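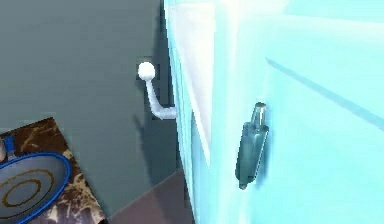

Dellora sells simulated homes by the room. A company training a household robot can buy a bathroom, a bedroom or a living area, load it into its own software and let the robot practice there as long as it likes. The catalog, called Rulleo, went on sale in July with 27 rooms and now has 157.

"Handles are what people ask us for," says the product lead, who has been with the firm from the start. "Doors, levers, knobs. A robot that can't deal with a handle can't do much in a house."

Each fixture comes in several shapes and can be swapped by the customer. The rooms are plain to look at, and Dellora says that was a choice. Simple surfaces load faster, and a customer may want to run 400 copies of a room at once.

"We had one client who wanted every towel thread," she says. "They went back to the light version after a week."

Furnished rooms cost more.

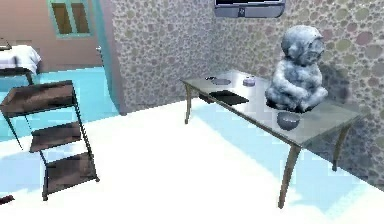

Part of the price is clutter. Bowls, dishes and odd ornaments can be moved to new spots each time the room is loaded, and wall patterns can be changed too. "You don't want it learning one table," she says.

A single room license is $509 a year. Riviere, a small firm working on kitchen and bathroom helpers, has used the set since spring. Its engineer likes the price but finds the manual thin. "We spent two days on door hinge settings," he says. "It should have been an hour."

Dellora says a new manual is being written. A joint package with Erner, which makes test software, is also planned.

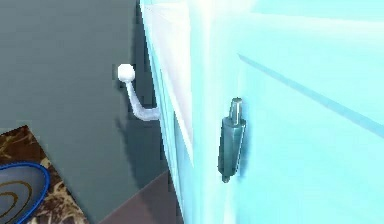
Door handle and wall lever in a Rulleo bathroom. Render: Dellora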